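5 January 2020

**Plollis publishes care routine for Vanags hand-held grippers**

Plollis has released a servicing routine for the Vanags hand-held gripper, used in pairs for folding work on beds. 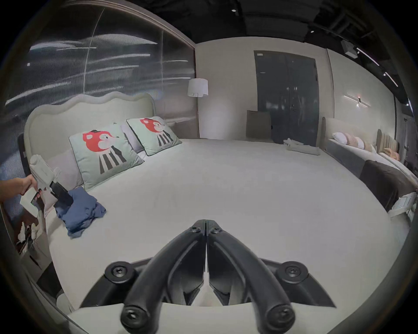 Finger screws are checked every 20 hours and the fingers replaced as a pair — never singly. A full check takes 18 minutes. 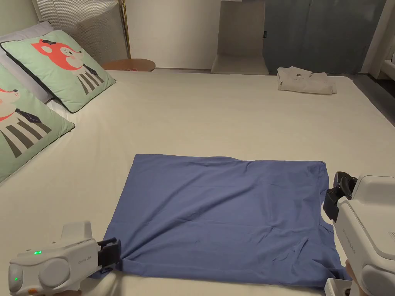

Spare fingers ship from the Uketti depot from September. The routine is free to download from Plollis.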